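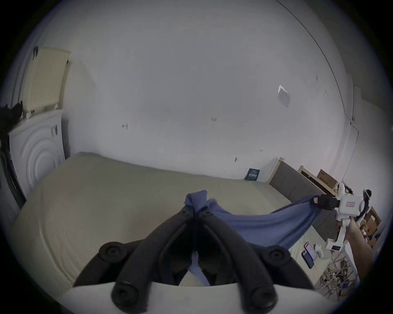
Two-person fold

The two-person fold is a household method of reducing a large piece of cloth, usually a towel, blanket or sheet, to a size that will fit on a shelf. One party holds each end. The cloth is pulled taut, doubled, doubled again, and surrendered by one party to the other. It is generally done over or beside a bed, the only surface in most homes large enough to forgive mistakes.

Origins

Linen was folded in pairs long before anyone thought to write about it. The earliest household manual regularly cited on the subject was printed at Skadudton in 1739 and gives the method a single paragraph, most of it devoted to which servant should let go first. Later manuals expanded the treatment considerably without settling the question.

Method

The folders stand facing each other, each holding the cloth by its corners, and step back until it no longer sags. Slack is the chief enemy. A towel held by the middle of each end bunches into a rope, a condition known in Brito as "the eel," and must be shaken out before anything useful can happen. Thin blankets are more prone to it than sheets, which have their own problems.

The first fold is lengthwise. Both parties must fold toward the same side, and here most attempts fail, as the left hand of one folder faces the right hand of the other. Zübeyde Gündoğdu, in her handbook Cloth and Cupboard, recommends naming a fixed object in the room, such as the window, and folding toward that. She adds that the instruction should be given only once and in a normal voice.

After the lengthwise folds, the folders walk toward each other and one takes both ends. The other picks up the hanging fold, and the process is repeated until there is nothing left to walk.

Variants

In the Olovo fold, popular in boarding houses, the cloth is laid on the mattress between folds. It is slower and produces flatter results — its defenders mention the second point more often. The hotel fold requires a table and a supervisor.

Use in moving house

The method is much used during moves, when bedding turns up before the furniture intended to hold it. A bare mattress among boxes makes a serviceable folding table, though it tends to collect phones, keys and other small items, which are then folded into the blankets and found in September. Wafula Nyanda advises clearing the surface first. His own survey of 2630 households suggests that nearly all of them did not.

Solo folding

A single person can fold a large cloth using the chin, a door or a chair back. Paraschiva Cozma considers the chin acceptable for towels only. The fitted sheet is outside the scope of this article.

See also

Airing cupboard
Bed making
Mattress cover
Tug of war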